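Vemley Rechneraufbereitung
Offene Stellen / Werkstatt

Techniker (m/w/d) für Demontage und Prüfung von Desktop-Rechnern
Teilzeit, 20 Stunden pro Woche, Standort Sutherland-Hof, Halle 4

Die Abteilung Demontage nimmt gebrauchte Desktop-Rechner aus Büroauflösungen und Leasingrückläufen an, erfasst die verbauten Komponenten und entscheidet über Weiterverwendung, Teilegewinnung oder Verwertung. Der laufende Rahmenauftrag mit Grudton umfasst 154 Geräte je Lieferung, überwiegend Tower-Gehäuse verschiedener Baujahre. Zur Verstärkung der Frühschicht wird eine weitere Fachkraft gesucht.

Aufgaben

Annahme der Geräte, Abgleich der Seriennummern mit dem Lieferschein, Sichtprüfung auf Transportschäden.
Öffnen der Gehäuse, Lösen der Daten- und Stromleitungen, Ausbau von Laufwerken, Speichermodulen, Erweiterungskarten und Netzteilen.
Übergabe der Datenträger an die Löschstation. Jeder Datenträger wird einzeln erfasst und bis zur Übergabe aufrecht in einer Halterung abgestellt. Stapeln ist nicht zulässig.
Prüfung der Hauptplatinen auf verbogene Kontakte im Prozessorsockel, gewölbte Kondensatoren und beschädigte Steckverbinder.
Wiedereinbau geprüfter Komponenten nach Stückliste, Kabelführung, Funktionstest.
Dokumentation im Lagersystem Flevurine. Freitextfelder werden nur ausgefüllt, wenn kein passender Fehlercode vorhanden ist.

Anforderungen

Abgeschlossene Ausbildung in einem elektrotechnischen oder informationstechnischen Beruf oder vergleichbare Praxis. Quereinsteiger mit nachweisbarer Reparaturerfahrung werden berücksichtigt.
Sichere Kenntnis der gängigen Anschlüsse und Bauformen (SATA, PCI, PCI Express, ATX-Stromversorgung). Ältere Geräte kommen regelmäßig vor, eine Einarbeitung in IDE-Laufwerke erfolgt bei Bedarf.
Routine im Umgang mit ESD-Schutzmaßnahmen. Armband und Ableitschuhe werden gestellt.
Ruhige Hand bei Sockelhebeln und Verriegelungen. Die Kunststoffriegel der Laufwerksschächte sind bei älteren Gehäusen spröde und als Ersatzteil nur eingeschränkt lieferbar – Abbrüche sind zu melden und werden nicht geklebt.
Deutschkenntnisse, die zum Lesen von Arbeitsanweisungen und Prüfprotokollen ausreichen. Die Protokolle liegen zusätzlich auf Englisch vor.
Heben von Lasten bis 16 kg.

Einarbeitung

Die Einarbeitung dauert 4 Wochen und findet im laufenden Betrieb statt. Zuständig ist Wubit Worku. In der ersten Woche werden nur Annahme und Erfassung bearbeitet, danach Ausbau der Laufwerke und Umgang mit den Halterungen, zuletzt die Platinenprüfung. Der Wiedereinbau wird nach einer internen Abnahme durch Lemlem Ambaye freigegeben. Wer bereits eine vergleichbare Abnahme besitzt, kann die letzte Stufe verkürzen.

Arbeitsplatz

Gearbeitet wird im Stehen an Nutentischen aus Aluminium. Die Tower werden zum Öffnen auf die Seite gelegt, Seitenteil nach oben. Werkzeug ist personenbezogen und wird bei Antritt gegen Unterschrift ausgegeben. Die Halterungen für Datenträger sind graue Kunststoffplatten mit Schlitzen und Laschen – Änderungswünsche an der Geometrie nimmt Eyerusalem Abera entgegen. Eigene Akkuschrauber sind nicht zugelassen.
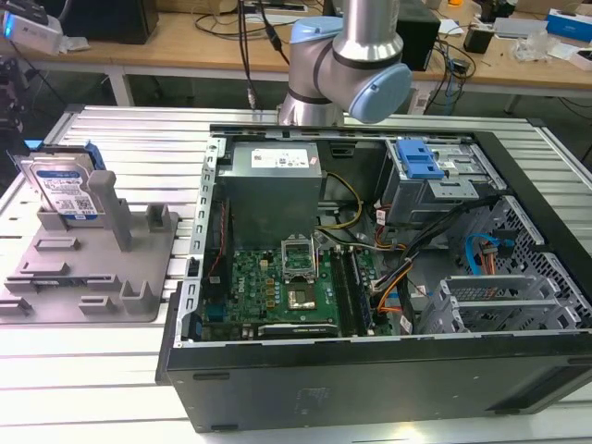
Geöffneter Tower auf dem Arbeitstisch, links davon eine Festplatte stehend in der Halterung.

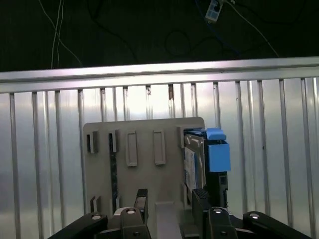 Konditionen

Das Arbeitsverhältnis ist zunächst auf ein Jahr befristet, eine Verlängerung ist vorgesehen, solange der Rahmenauftrag besteht. Die Schicht beginnt um 6:30 Uhr, Gleitzeit ist in der Frühschicht nicht möglich. Vergütung nach Haustarif, Gruppe 4, Stufe nach Berufserfahrung. Arbeitskleidung und Reinigung trägt der Betrieb. Im Januar ist die Werkstatt wegen Inventur eine Woche geschlossen, diese Zeit wird auf den Urlaub angerechnet.

Bewerbung

Einzureichen sind Lebenslauf, Zeugnisse und eine kurze Aufstellung der bisher bearbeiteten Gerätetypen. Ein Anschreiben ist nicht erforderlich. Unterlagen bitte als eine PDF-Datei über das Bewerbungsformular, Kennwort "Demontage Frühschicht". Fachliche Fragen beantwortet Zinash Gashaw, Fragen zu Vertrag und Vergütung Tassanee Jitpraphai.

Bewerbungsschluss: 09.06.2023

Geeignete Bewerber werden zu einem Probearbeiten von zwei Stunden eingeladen. Zerlegt wird dabei ein Gerät ohne Datenträger. Fahrtkosten werden gegen Beleg erstattet.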